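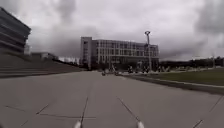
Front camera on the plaza, overcast, wide steps on the left.

2020-06-28

I've been comparing two cameras for the rover, a Gesen and a Basden. Ruoxi Cui lent me the Basden in January and I only got to it this month. Both fit the same front mount, so swapping them takes four screws and a restart of the controller.

The route was the paved stretch between the buildings. I like it for camera work because the slab joints give you long straight lines to check the lens against. I recorded 2,647 frames with the Gesen and 633 with the Basden, which kept dropping its connection until I changed the cable.

The Basden is sharper in the middle and worse at the edges. The Gesen handles a bright sky better. With the Basden on automatic exposure, the buildings go too dark whenever the clouds get bright behind them, and the curb gets hard for the software to find. I ended up fixing the exposure by hand.

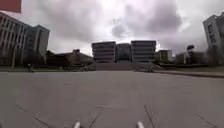

Do you need to calibrate again after swapping cameras?
Every time, even with the same model. I use 12 views of a printed checkerboard and throw out the blurry ones.

The Corrigan controller is staying. It ran both cameras without a new driver. I still want to try the Clarness lens on the Gesen, but the adapter ring I ordered has the wrong thread, so I'm sending it back.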